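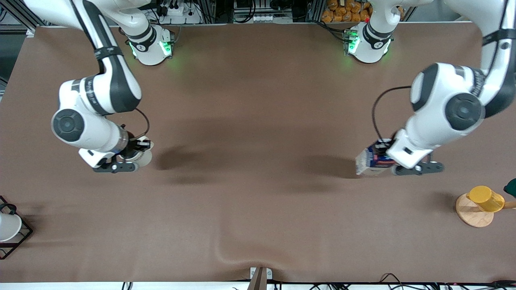 When does the star evening take place? The members agreed on Sep 19, 2026, starting at 16 hours with the solar telescope and continuing after dark in the field behind the Rotstead school.

Minutes, astronomy outreach group of Erkau

1. Minutes of the May meeting were accepted without changes.

2. Budget. The town gives 4000 euros for the whole program. The printing of sky maps will cost 700, and this was approved.

3. Planetarium tent. The company Nigatu can lend us the tent for one day. It has place for around 15 children at one time, so we need a list with hours – Kunia club did it the same way last year. We must answer Nigatu in writing.

We use cookies to improve your experience on this site. Accept | Settings

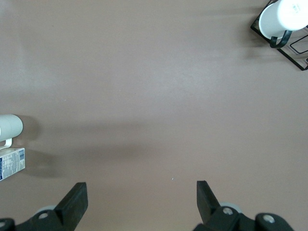
Sarita Upadhyay objected that the talk about the Moon missions is too long for small children, and she asked to divide it in two parts with a pause. The members accepted this.

4. Clouds. If the sky is covered, we show the film in the gym. The decision is made at noon of the same day and written on the door of the school.

5. Next meeting: the date will be sent by email.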